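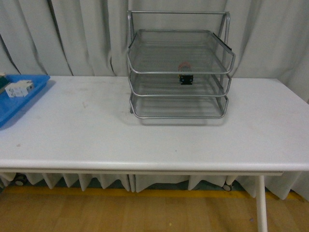 The Vedel gripper had two fingers and the Posden had three, and Nurhan Karabulut had until Friday to say which one the company should buy.

She had wanted to test them on boxes. Dudberg, who sold the arms and would be selling whatever went on the end of them, had told her boxes were a waste of time.

"Anything can pick up a box," he said on the phone. "Find something your customer hates."

The customer was a records office, and what the records office hated was its letter trays. The mesh ones, stacked in a frame with a bar across the top. People had them on every desk. The arm was supposed to take things out of them at night and put them in bins to be scanned, and nobody in the sales meeting had thought this sounded hard.

So she had one on the white table in front of the gray curtain, and she had been looking at it since seven in the morning.

The trouble was the camera. It looked at the tray and saw the tray, and it also saw what was under the tray, and the curtain behind it. The mesh let some of everything through. When she put an object on the middle level, the software drew its outline on the top one. The Vedel went down to get it, closed its two fingers on nothing, and came up again. It reported a success.

"Why does it think it has it?" asked Coşkun. He was writing the controller, and he had come in with his coat on.

"It measures how far the fingers closed. They caught the wire on the rim and slid off, but the number was in range when it checked."

"So check later."

"That's your part."

He took off his coat and sat down at the other desk. It took him most of an hour. After that the Vedel closed on nothing, came up, and reported a failure, and they were both pleased with it.

She ran 50 trials before lunch. The arm reached in from the front, under the lip of the top tray, and either got the object or hit the wire. When it hit the wire the whole organizer moved back a little and the trays rang. Then she had to go around the table and push it to its mark. By the end of the set she had stopped bothering to sit down between trials.

The Vedel got 11.

She changed over to the Posden in the afternoon. Four screws and a cable. Its third finger was set opposite the other two, and it was a better gripper in almost every way. It held harder, and it knew when it was holding. It was also wider across the knuckles than the gap between the trays. On the first try it went in as far as it could and took hold of the rim of the top tray. Then it lifted the tray, the frame, and everything in the frame, straight up to the height of her chin, and stayed there waiting for the next command.

Coşkun looked up.

"Is that a success?" he said.

"It thinks so."

"How much does that thing weigh?"

"I don't know. It's mostly holes."

She brought the arm down slowly by hand control. The organizer touched on one side first and then the other. She opened the fingers, and there was no damage she could find. She ran the rest of the set anyway, because Dudberg would ask, and wrote the results in the same column format as the others. The Posden never once got to the middle tray.

At five Dudberg called.

"So which one?" he said.

"Neither."

"You can't put neither. There's a line on the form."

"The Posden can't fit. The Vedel fits and misses. If the camera were on the wrist it could see under the top tray before it went in, and I think the Vedel would do it."

"A wrist camera is another 500 or so."

"Then that's what it costs."

He was quiet, and she could hear him typing. He asked if she could give him something by Friday with the camera in it. She said she could if he sent one tomorrow. He said he had one in his car.

Coşkun had his coat back on by the time she hung up. He was standing at the table with his hand flat on the bar of the organizer, pressing it lightly from side to side.

"You could ask them to get different trays," he said.

"I asked them that in December."

"What did they say?"

"They like these. You can see what's in them."

She took the Posden off, put the four screws in a cup, and started bolting the Vedel back on.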